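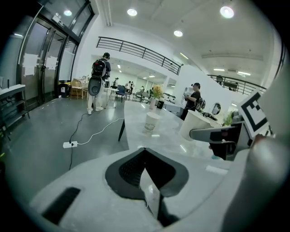 **Posted by drurkia_dan** · 8:14 a.m. · 22 replies

Is a long marble table a sane choice for a shared room? Ours has faint gray veining, flowers in a vase and a permanent population of paper cups. I priced a smaller slab from Buvance at $242 and felt faint myself.

**kodikara44:** Marble is fine. Use coasters.

**drurkia_dan:** With paper cups? In a room where people walk around wearing backpacks? I admire your faith.

**kodikara44:** Seal it and stop worrying. Mine is 14 years old and has one coffee ring — I call it veining. 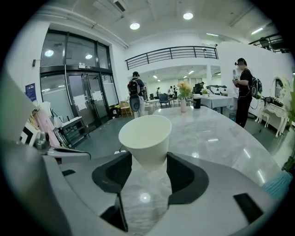

**brarkutham_bev:** Disagree with kodikara44. Sealer slows a stain down, and lemon will etch the polish anyway. I'd go with laminate and spend the rest on flowers.

**kodikara44:** Laminate. In front of guests.

**drurkia_dan:** Our guests put cups down wherever they like, so I doubt they'd notice. What sealer, though?

**kodikara44:** Whatever the stone yard sells. Two coats, then wait overnight.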